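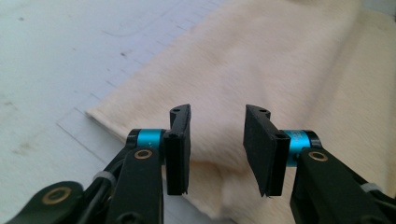
Fig. 4. Cream fabric on a white work surface.

4. Setting up a members' register for a youth rights group

Tolau will tell you its register takes five minutes. Allow an evening. The steps were written by Maxence Baudry after the Kartha group set theirs up in February, and they leave out the parts of the sales leaflet that did not hold up.

4.1 Open Settings, then Groups, then New group. Type the name exactly as it should appear on letters home. It can be changed later, but old letters keep the old name.

4.2 Under Personal details, switch off "Legal name required". It is on by default, whatever the welcome screen says about being inclusive.

4.3 Set Pronouns to "Free text". The drop-down list is short and cannot be edited.

4.4 Under Who can see this, untick "Partner schools".

CAUTION: If you skip step 4.4, a member's chosen name may be shown to school staff the member has not told. The software calls this "joined-up care". Check the box again after every update.

4.5 Bring in your old list with Import. The limit is 220 members per file. Waltard has 3,094 names across its branches and had to split them by hand.

4.6 Log in as an ordinary helper and open three records. If you can read the notes field, go back to 4.4.

Note: The "Safe space score" on the front page is worked out from how many boxes you have filled in. Kartha scored 101 out of a supposed 100. We would not put it in a funding bid.

Note: Messages to members stop after 40 a day on the free plan. The counter resets at 6 a.m., so don't leave a change of venue until the evening.

For moving records over from Plolteo, see section 5.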